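5th June — Stubbs room, ceiling and lights

Long morning in the Stubbs room, most of it spent with my head tipped back, so forgive the handwriting in the paper copy. I wanted to get the ceiling notes down properly before we start moving benches, as the last set was from February and I can't make out half of what I wrote then.

The flat part of the ceiling is in better shape than I feared. I went over it slowly from the stepladder with the hand lamp held sideways, and apart from one hairline near the door (which I think is only paint) I found nothing that wants filling. The curved bulkhead is another matter. Whoever finished it did a lovely job on the sweep of it, and I'd hate to be the one who spoils that, but there is a soft spot along the lower edge where my thumb left a dent. Marked it with pencil, very lightly. Please don't lean the ladder there.

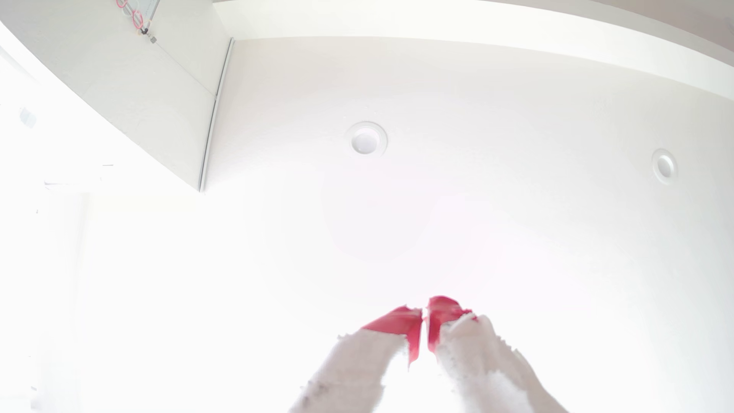
On to the recessed lights, then. They are the round kind with a white trim ring and a domed lens, and I'd like to keep them if we can, even though the Reltanora catalog has some very handsome flat ones. I'm fond of the domes — they look right in that plain white ceiling, and I'd sooner spend the money on the lamps inside. The label in the old Gridel box on the shelf says 4000 K, and that is what I'd order again. Anything warmer and we'll be back to arguing over whether a thread is cream or white.

I took one trim ring down to measure the opening and it came away sweetly enough, with two springs and a bit of dust in my eye. Put it back the same way round. The other one is stiffer and I left it alone, as I was by myself and getting tired in the shoulders.

Stodunero quoted 475 for patching the bulkhead edge and painting the whole ceiling, quote number 3914, good until we say otherwise. That seems fair to me. They asked for 5 days with the room clear, and I said I'd check with everybody before promising anything, so do write your bad weeks in the margin.

Still to do: dust sheets, find the other ladder, look up the paint code on the lid of the old can (it was under the sink when I last saw it).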